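Oner Docket Manager
User Guide, Section 8: Setting Up a Trademark Matter

Use this section to open a new trademark matter, enter its filing details, and turn on deadline reminders. You need the Docketing or Administrator role. If you have the Reviewer role, you can open a matter but the Save button stays gray.

Before you start

Have the client number, the owner's full legal name, and a copy of the filing receipt. If the application has not been filed yet, you can still open the matter and leave the serial number blank. The matter is listed as Unfiled until a number is entered.

Run a conflict check first. Oner does not run one for you when a matter is opened.

8.1 Opening the matter

1. On the Matters tab, click New, then Trademark.

2. Enter the client number and press Tab. The client name fills in. If it does not, the client record is inactive. Ask an administrator to reactivate it before you go on.

3. Type the mark in the Mark field exactly as it appears on the application. For a word mark in standard characters, use capitals, for example SKORKARI. For a design mark, type a short name and attach the drawing in section 8.3.

4. Enter the owner. The owner and the client are often different companies. Do not copy the client name into this field without checking the filing receipt.

5. Pick the responsible attorney and the docketing contact. Both fields are required.

6. Click Save. Oner assigns a matter number, such as TM-317. The number cannot be changed or reused, even if the matter is deleted.

Note: If you see "Possible duplicate," another matter has the same mark and owner. Open the existing matter and compare the classes before you click Continue.

8.2 Entering classes and goods

1. Open the matter and click the Classes tab.

2. Click Add Class and choose the class number.

3. Paste the goods or services wording from the filing receipt into the text box. Line breaks are removed when you save. Semicolons are kept.

4. Enter the filing basis for each class. If a class has two bases, add the second with the plus sign next to the first.

5. Repeat for each class in the application.

Changes to the wording are kept in the History pane with the user name and time. To restore an earlier version, select it and click Make Current.
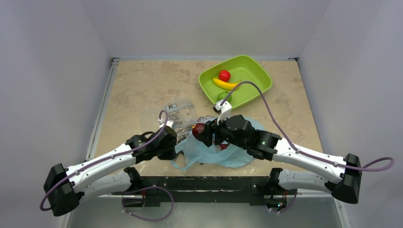
8.3 Attaching documents and specimens

1. Click the Documents tab, then Upload.

2. Choose a document type. Specimens must be tied to a class, so finish section 8.2 first.

3. Enter the date of the document. The upload date is stored separately.

4. Click Attach.

Caution: Documents marked Privileged are hidden from client portal users. Documents with no marking are visible to them as soon as they are attached. Check the marking before you click Attach.

8.4 Turning on reminders

1. Click the Deadlines tab. Dates calculated from the filing date are listed as Proposed.

2. Check each date against the official notice. Click Confirm to accept it, or Edit to correct it.

3. Under Notify, add at least two people. Reminders go out by email and also appear on the home page.

4. Click Save.

Caution: Oner does not send reminders for Proposed dates. A date must be confirmed first. Calculated dates are a docketing aid and do not replace review by an attorney.

If you change the filing date later, every date that depends on it goes back to Proposed and must be confirmed again.

For help with matters imported from Clolov, see section 9.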